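The Bottle on the White Table

1

Marlina Pillai got off the bus at Notevville at the end of the line, with one suitcase and a folder of her mother's papers. The driver asked whether somebody was meeting her. She said yes, though she didn't know who.

It was Teguh Hidayat, in a gray van with the passenger seat pushed all the way back. He had known her mother for a long time and had written to Marlina twice after the funeral. He put the suitcase behind the seat and moved a pair of boots so she could get her feet in.

"You eat yet?" he said.

"I had something on the bus."

"That's a no."

They stopped at a diner on the county road and she ate eggs and toast. Teguh had coffee. He told her the lease on the rooms was paid through June and that she could take as long as she needed. Her mother had rented two rooms over the old Siregar pharmacy, one to sleep in and one to work in. The landlady, Ningsih Saragih, lived across the hall and had the keys.

"Did she talk about me?" Marlina asked.

Teguh turned his cup around by the handle. "She talked about water, mostly," he said. "Toward the end it was all water."

Her mother had tested wells. That was her job for the county and later it was her job for no one. She drove out to farms and filled bottles at the kitchen tap, and she wrote down what the people told her about the taste. Marlina had grown up with jars on the windowsill that she wasn't allowed to touch. When she was 10 she drank from one of them on a dare and her mother didn't speak to her until the next morning.

Ningsih Saragih was waiting at the top of the stairs with her shoes off. She was smaller than her voice on the phone. She unlocked the bedroom first and let Marlina look at the bed, the radio, and the two coats on the hook. Then she unlocked the other door.

"I dusted," she said. "I didn't move her things. She left one for you, she said you'd know."

Marlina went in by herself. She had expected shelves of jars, and notebooks, and the smell of the stuff her mother used to rinse the glass. She stood with her hand on the light switch and looked at the table.
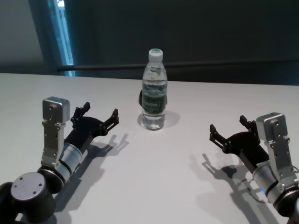
2

It was an ordinary bottle, the kind with ribs in the plastic, white cap, dark green label. It was nearly full. Marlina sat down on the suitcase, because she didn't want to pull up a chair yet, and looked at it from there.

She didn't know. That was the trouble with what Ningsih had said. She looked through the folder for anything about a bottle and found a car title, a dental bill for 520 dollars, and a letter from a lab called Travari declining to run any more samples without payment. The letter was polite. Her mother had written "fine" across the bottom in pencil.

Around four o'clock Ningsih knocked and brought in a bowl of rice and greens.

"Is it store water?" Marlina asked her.

"It's a store bottle. What's in it, I couldn't tell you. She reused them. I told her it wasn't healthy."

"Did she go anywhere, before the hospital?"

Ningsih thought about it. "She had Teguh drive her out to the Pronlow place. She was gone the whole day and came back with mud up to here." She touched her shin.

Marlina put down the spoon. Pronlow was the farm where they had lived until she was seven. She remembered a pump in the side yard with a handle too high for her to reach, and her father lifting her up so she could hang from it and bring it down with her weight. The water had tasted like pennies. After he left, her mother had the well capped and they moved into town, and from then on they drank from the faucet like everybody else.

She called Teguh from the phone in the hall.

"She wanted the cap off," he said. "It took me most of the morning. The bolts were rusted through."

"What did she want it for?"

"She said you'd asked her once if it was ever any good to drink. She said she gave you a short answer."

Marlina remembered asking. She'd been in the back seat of the car, and the answer had been no.

"Did she test it?"

"She didn't have anybody to test it," Teguh said. "You still there?"

"I'm here."

She thanked him and went back in. It was getting dark and she turned on the light. She finished the rice, washed the bowl in the bathroom sink, and set it outside Ningsih's door. Then she got a pencil out of her bag and wrote the Travari address on the back of the dental bill. It was 41 miles. She would have to ask Teguh about the van.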